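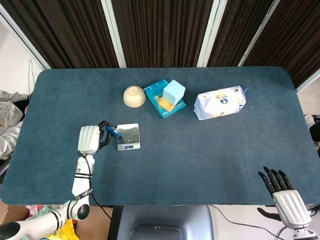
Weighing Small Household Goods Before Mailing

Readers of this blog will know that I have sent parcels from Pormont to relatives abroad for a number of years. Until last February, I estimated the weight of each parcel by hand and paid whatever the counter required. The practice was expensive. One box, which I had declared at 2000 grams, was found to be well over that limit and was returned to me with a surcharge notice. I have since adopted a fixed procedure, and several readers have asked that it be set out in full.

All weighing is done on a table with a felt mat. The mat protects the tabletop and keeps small ceramic pieces from sliding. A digital kitchen scale is sufficient for this work. Mine has a square stainless-steel platform, and it is wiped clean before each session. The scale should be switched on with nothing on the platform and allowed to settle at zero.

Each item is weighed separately and entered in a notebook before it is wrapped. Soft goods, such as a plastic-wrapped pack of tissues or wipes, should be placed so that no loose corner of the wrapper touches the table. A corner resting on the mat will carry part of the load, and the reading will be low. Flat boxes that are wider than the platform may be stood on end if they are stable. Otherwise, a light bowl may be placed on the scale first, the display reset, and the box laid across the rim.

Very light articles present a separate difficulty. A single foam cube may not register at all on a kitchen scale. In such cases I weigh several together and divide the result. The error for any one piece is of no practical importance, but a carton filled with such pieces can exceed its estimate by a noticeable margin. My last carton held 44 articles, and the sum of the notebook entries came to 1125 grams.

Packing material must be included. I allow roughly 150 grams for paper, tape and the label, and I weigh the finished parcel again before leaving the house. Where the two totals disagree, the notebook is checked line by line. The usual cause is an item that was added after the list was closed.

Ceramics are wrapped last and placed in the middle of the carton, with the opening of the bowl filled with crumpled paper. Sponges and other soft pieces may be used to fill the corners, provided they have already been entered.

A note on cartons will follow next month. The supplier I had been using, Hegarty, has discontinued its smallest size, and I am now comparing two replacements.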